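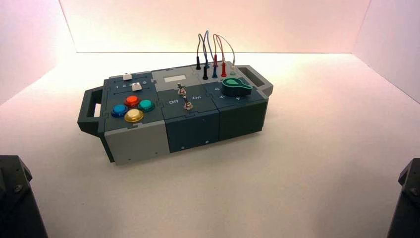

Selma Živković, pour l'objethèque Ponivum
Mis à jour le 19 février 2020

Emprunter chez Ponivum : vos questions, nos réponses

Vous êtes nombreux à nous écrire en ce moment (et nous en sommes ravis !), alors j'ai repris ici les questions qui reviennent le plus souvent, en essayant de répondre comme je le ferais au comptoir, c'est-à-dire avec quelques détours.

Faut-il habiter le quartier pour s'inscrire ?

Pas du tout. Nous avons 691 adhérents et certains font un bon bout de route pour venir chercher une décolleuse à papier peint ou un appareil à raclette. Il suffit d'une pièce d'identité et d'un justificatif de domicile, même si ce domicile est à l'autre bout du département. Si vous êtes hébergé chez quelqu'un, un mot de cette personne nous va très bien.

Combien coûte l'adhésion ?

17 euros par an et par foyer. Par foyer, j'insiste, parce qu'on nous le demande chaque semaine : votre conjoint, vos enfants, votre belle-mère qui vit à l'étage, tout le monde emprunte sur la même carte. Les petits objets sont ensuite compris dans l'adhésion. Pour les plus gros (le nettoyeur haute pression, la shampouineuse, la tente de réception), il y a une participation indiquée sur chaque fiche du catalogue.

Que trouve-t-on au catalogue ?

2 482 références à ce jour, de la perceuse à la yaourtière, en passant par les jeux, le matériel de puériculture et un rayon couture dont Tincuța Manole s'occupe avec beaucoup de patience. Si vous hésitez entre deux machines à coudre, demandez-lui conseil, elle vous posera d'abord des questions sur le tissu et vous repartirez avec la bonne aiguille, ce qui change tout quand on attaque un jean.

Combien de temps puis-je garder un objet ?

Deux semaines, que vous pouvez prolonger une fois depuis votre compte si personne d'autre ne l'a réservé. Pour les jeux de société, nous sommes un peu plus souples pendant les vacances scolaires.

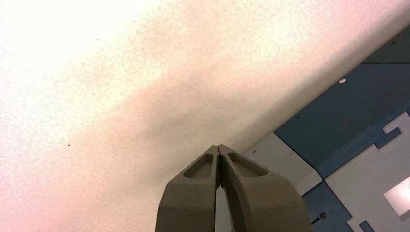

Pensez quand même à prolonger avant la date de retour et non le lendemain matin : passé ce délai, le site bloque la demande et il faut nous téléphoner. On finit toujours par s'arranger, mais c'est plus simple pour vous comme pour nous.

Et si je casse quelque chose ?

Dites-le-nous, tout simplement ! Un objet qui sert finit par s'user, nous le savons bien. L'usure normale n'est jamais facturée. Pour une pièce cassée ou perdue, Teodor Lunde regarde d'abord ce qui peut se réparer à l'atelier, et nous ne vous demandons que le prix de la pièce. N'essayez pas de recoller vous-même, s'il vous plaît, surtout à la colle forte.

Dois-je nettoyer avant de rendre ?

Oui, un bon coup d'éponge ou de chiffon, et le bac à miettes vidé. Les appareils de cuisine se rendent secs, avec tous leurs accessoires dans la boîte d'origine ou le sac fourni. La liste est collée sous le couvercle.

Acceptez-vous les dons ?

Avec plaisir, à condition que l'objet fonctionne et qu'il soit complet. Écrivez-nous avant de venir, avec la marque et le modèle si vous les avez. Nous ne prenons plus de fondues, nos étagères débordent.

Peut-on réserver par téléphone ?

Oui, aux heures d'ouverture. Laissez sonner un peu, nous sommes souvent dans la réserve.

Classé dans : Questions fréquentes, Adhésion et prêt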